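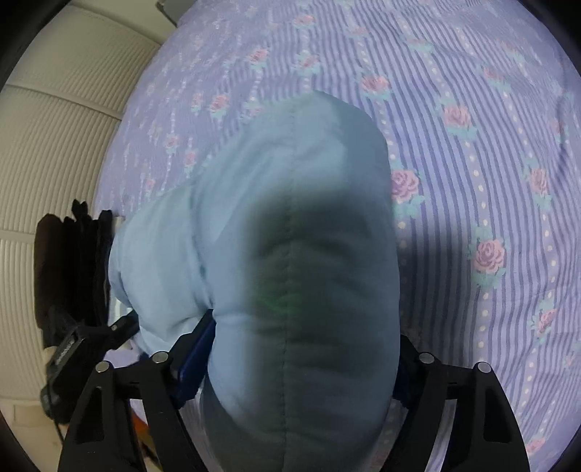

Vornholm Opens Enrollment for Winter Guest Room Program

Nov 2, 2021

The Vornholm Housing Office has opened enrollment for its winter guest room program, which places students and trainees from outside the town in private homes during the cold months. Applications from hosts and guests will be accepted at the office counter and by mail until all places are filled.

The program offers 65 places this season. Guests stay for a single term and pay a fixed monthly amount set by the office, with bed linens, heating and use of the kitchen included. Hosts receive the full payment at the start of each month.

"Many trainees accept a position here and then find that they have nowhere to sleep," said Begoñe Pastor, director of the Housing Office. "A spare room in a family home is often the quickest answer, and for a young person it can also be the kindest."

In September, the office mailed a survey to households with at least one unused bedroom. It received 242 completed replies. Most respondents said they would consider taking in a guest but wanted clearer rules on notice periods, visitors and damage to furnishings. The standard agreement has been rewritten to address those points. Either party may now end a stay with 30 days' written notice, and the office will hold the deposit on behalf of both.

Each room must have a window, a door that closes, a bed with a clean mattress and pillow, and a place to store clothing. Housing inspector Miloslav Šindelář will visit every home before a guest is assigned. Hosts who took part last winter must also be inspected again – a change from earlier seasons, when approval carried over.

The two largest employers of trainees in the area, Bovar and Vikier, have agreed to share program details with new staff. Neither company will have a role in matching guests with homes. That work remains with Yolanda Rivas, placement coordinator, who will interview applicants individually and arrange a first meeting before any agreement is signed.

Guests with medical needs, and those who cannot share a home with pets, are asked to state this on the application form. Places within walking distance of the Aranda Street bus station are limited and will be offered first to guests who work night shifts.

Forms are available at the Housing Office and at the public library. Completed applications must include proof of study or employment.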